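**Informe de avance: cocina compartida de Warnance**
10 de septiembre de 2022

Desde junio se ha completado la compra del menaje y la cocina está en uso. De los 3.000 euros concedidos para esta partida quedan 800, reservados para las estanterías del almacén. El proveedor, Fudirside, entregó 96 piezas en dos envíos; el segundo llegó con retraso y obligó a aplazar el primer taller.

Los grupos son de hasta 16 personas. Necati Yaman lleva el inventario y ha preparado una hoja de préstamo para los utensilios que salen de la sala. Falta etiquetar los cajones y revisar el desagüe del fregadero pequeño.

Para los talleres se eligieron bandejas de borde bajo, que se apilan bien y ocupan poco en la mesa.
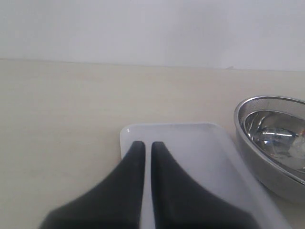

*Bandeja blanca y bol de acero inoxidable.*

El pedido de las estanterías se hará cuando Anavholm confirme las medidas.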